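Trunen two-arm bench kit – anyone running one yet?
Posted in: Small Shop Automation

primo_f wrote:
Hello all! I've had the Trunen kit on trial from Hultach since June, two arms with a two-finger gripper on each, and I promised a few of you I'd report back. We've mostly been giving it small mixed items to pick up and hold.

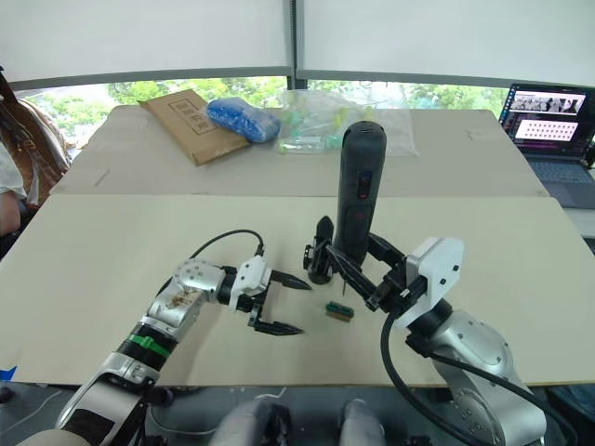
Re: Two-arm bench kit
July 24, 2025

tovwood_halima wrote:
Thank you for this, Primo! Can I ask how it does with round things? I see you've got that dark gray cylinder upright in the right gripper, and that shape is precisely what gives us grief at Tovwood. Ours like to twist in the fingers, and then somebody has to get up and set them straight again.

primo_f wrote:
Hi Halima – pretty well, if you slow the close down. I ran 60 upright picks last week and 43 went through without me touching anything. The rest were mostly my own fault for rushing the setup (I never did learn patience).

MMinja wrote:
I'm going to be the grump here, sorry. 43 out of 60 is not something I'd pay for. We looked at the Mrema single arm for the same sort of job and it was cheaper and a good deal easier to teach. What does the second arm buy you?

primo_f wrote:
Fair question, Mwangi, and no offense taken. Handing a part from one side to the other, mainly. If you never do that, I'd say save your money.

sneha_j wrote:
I don't agree with the grump, fond as I am of him :) We do mailers and plastic bags all day long, and one arm just pushes a soft bag across the table. With two you can hold and pull. Does the rental still come to roughly 2,000 a month, Primo?

primo_f wrote:
It does, with a minimum of 6 months, and support is included. They do pick up the phone, I'll give them that.

MMinja wrote:
Six months is a long time to be stuck with it. Ask them for a shorter term before you sign.

tovwood_halima wrote:
I'll ask on Hultach's next call and let you all know what they say.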